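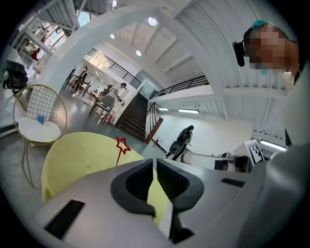
5 July 2025

Notes from the lounge refit, mostly for me and Rongrong, but anybody who sits down there at lunch is welcome to scribble in the margins.

First job was chairs! I've been wanting to get at the gold ones for ages. They're the wire kind with the big round hoop and the grid back, and everyone loves how they look and then gets up again after ten minutes. I sat in one with my coffee and my notebook for a good long while this morning (science) and my verdict is that the seat is fine and the back is the trouble. The grid prints itself on you through a thin shirt. If you scoot forward it stops, but then you've got nothing behind you, so you end up perched like a bird.

Tried three things:

Folded towel behind the small of the back. Lovely for a minute, then it slides down and you're sitting on it.

The flat Paltau pad, tied to the wire with the ribbons it comes with. Much better, stays where you put it. Looks a bit like a bib, though, and Yuzhen Fang walked past and said exactly that before I could.

One of the round white seat cushions stood up on its edge inside the hoop. Too thick, pushes you right off the front. But it did look great, so if we ever need a chair purely for looking at, there we go.

So it's the Paltau pad, maybe in a darker cover. I'll ask what they have. The pads come in packs of 2 and I'd like one pack to live with for a couple of weeks before we order more.

White cushion covers: they come off with a zipper underneath, and the zipper pull is tiny, so use a paper clip through it. Cold wash, no dryer. I put one in the dryer last time and it's now a cover for a smaller cushion that we do not own. The coffee ring on the worst one came out with dish soap and a toothbrush, but I had to do it twice and let it sit in between. Please, please don't park cups on the seats. I do it too, I know.

Feet next. The thin metal legs are hard on the floor, and the shine on that floor is the nicest thing in the place, so I want something under every leg before the weekend crowd drags them all over. The stick-on felt dots fell off in a day (the legs are too skinny, there's no surface for the glue). The clear slip-on caps from Kusuma hold really well, and they squeak. Like, really squeak. Rongrong Dai had the idea of cutting a little circle of felt and dropping it into the cap first, so the leg presses it down, and then gluing another one outside. I did one chair that way and pushed it from the window to the stairs and back with hardly a sound. It's fiddly work, though, and my scissors are awful. Bring the good ones from upstairs.

Layout: I'd still like to pull the gold chairs away from the gray ones so it's two little groups, one for chatting and one for people who want to be left alone. Yuzhen thinks folks will just drag them back together, and she's probably right, but it costs nothing to try. Whatever we do, the foot of the stairs stays open and nothing goes in front of the red extinguishers, not even for an hour.

The star wand is staying out, by the way. Two people have asked me if it should go in the party box. I like it! It cheers up that corner and it gives people a landmark ("meet you by the star"). If it starts leaning I'll find something heavier to hold it up.

Money: there's 300 left in the furniture line and the caps and felt hardly touch it. I'd rather spend it on pads than on another plant, but put your vote down here if you feel strongly about plants.

To do
- email Paltau about darker covers
- felt, plus more of the Kusuma caps (count legs first, I guessed last time)
- good scissors
- wash the remaining white covers, cold
- ask Rongrong which glue she used, the tube had no label left on it
- try the two-group layout and leave it alone for a week

Later: sat in the padded chair again after lunch, with the towel off and the pad on its lower ties. Better than this morning. Leave it on the lower ties.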